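Automation at Vondberg

Vondberg is a catering firm where table clearing has been partly automated since January. The change was led by Shigeru Kubo, who had run the dining floor for years and knew just how tiring it was to tidy up after 200 guests. Staff now teach the work themselves with hand-held grippers, going through each pick slowly, and the machines learn from those recordings. Four people moved from clearing to teaching – at the same pay, after a good deal of friendly argument – and the rest kept their old shifts, with fewer trays to carry.
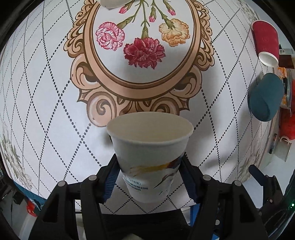
A paper cup held in a hand-held gripper over a printed tablecloth.

Older staff still prefer to clear the mugs by hand.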